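4.3 Failures on transparent objects

Of the 1000 grasp attempts logged at the Monddale bench in June, 74 ended in a fault stop. Most of these were ordinary slips or joint limit warnings and cleared on a reset. The remainder belong to one failure mode, which we treat separately as it carries a risk of damage to the gripper and to the table.

When the target was clear, the depth estimate often returned the height of the tabletop behind it. The planner then set the closing height too low and the fingers were driven into the wood until the current limit tripped. Painted blocks in the same workspace did not produce this error. Glare made it worse - a bright reflection on the grain lowers the contrast at the edges of a colourless object, and the segmentation mask breaks up or disappears. The Prirnex controller reported such cases as a normal contact event, so the operator had no warning before the stop. 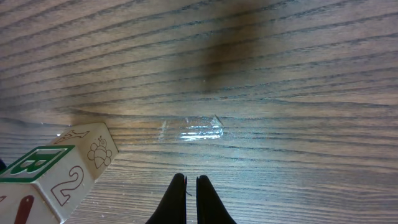
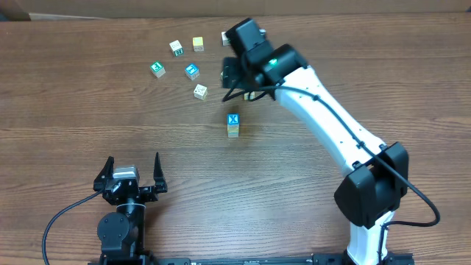 Figure 7. Workspace with two views: wrist camera, with a transparent object ahead of the fingers (first), and head-camera view of both arms and the lettered blocks (second).

We made 2 changes. The descent speed was halved over the last part of the approach, and any target with a mask below the minimum area is now refused and passed to the operator. The second change costs throughput, as some small opaque parts are refused as well. Neither change corrects the depth estimate itself, and the fault remains open in the Kikuchi planner.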